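Fudberg Home Helper Project: progress report to the Mansour Fund

Date of report: Dec 14, 2025

1. Summary

The second open day at our Nenolham flat has now taken place, and we are delighted with how it went. We had planned for 70 visitors and welcomed 167 over the day. Your grant paid for the furnished room, the travel of the two demonstrators from Potard and the printed leaflets in large type. All three are finished and within budget. What follows covers the day itself, what visitors told us, and the work we would like to do before the next payment falls due.

2. What visitors saw

The first open day, in September, took place at a workbench, and several guests told us they found it hard to picture the same thing at home. So this time we moved everything to the living room! The task was clothes left on a sofa: find them, get hold of them, and fold them. It sounds small, but soft things are hard for robots. A shirt never lies the same way twice, and a sleeve can easily be tucked under the body of the garment where the robot has no good view of it.

We ran the demonstration in short sessions through the day, with a demonstrator talking people through each one and plenty of time for questions. Visitors stood behind a low rope and could follow the robot's own camera views on a screen, which was by far the most popular part of the room. The views below are from the sofa task.

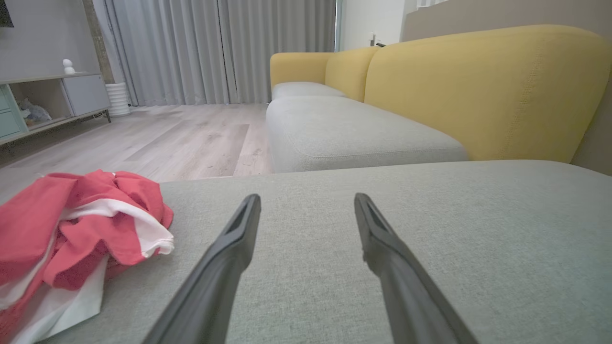
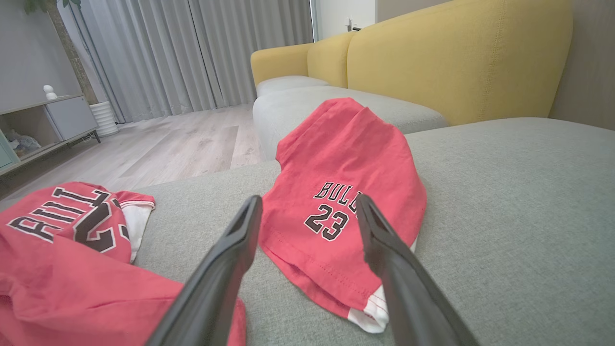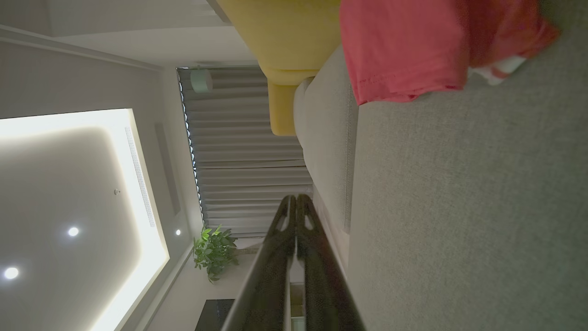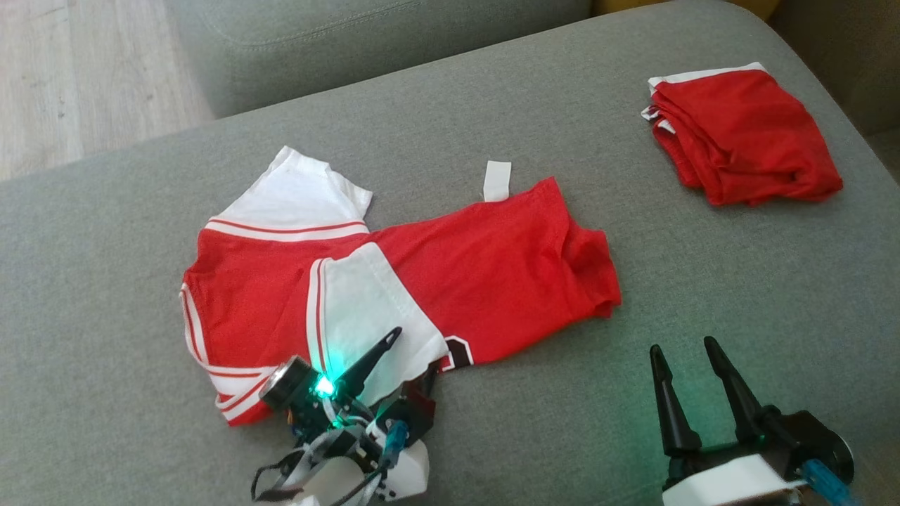
3. What visitors told us

We handed out 500 leaflets, counting those left at the library and the health centre, and 28 people filled in the longer comment form. The comments were warm and very practical. Many people wanted to know what happens with wool, with buttons, and with clothes that are inside out (we don't have a good answer on that last one yet). Older visitors asked more than once whether the robot could be told to stop by voice. At the moment it is stopped with a hand switch, and we have added a voice stop to our list.

A few people felt the robot was slow. We agree, and we said so on the day. Speed has been kept low on purpose while the public is in the room.

4. Problems and changes

The Potard team arrived late because of a delivery mix-up, so the first session was dropped and the others moved along. The room was also warmer and more crowded at midday than we would like. Next time we will use timed tickets, and put a second screen in the hallway so that people waiting have something to watch.

5. Next steps

- Sort the comment forms and send you the full set
- Try the sofa task with thicker clothes, starting with jumpers
- Test a voice stop with the Potard team
- Agree a date for the third open day with the Nenolham housing office

We would love to have someone from the Fund with us for the third open day, and will send dates as soon as the flat is booked.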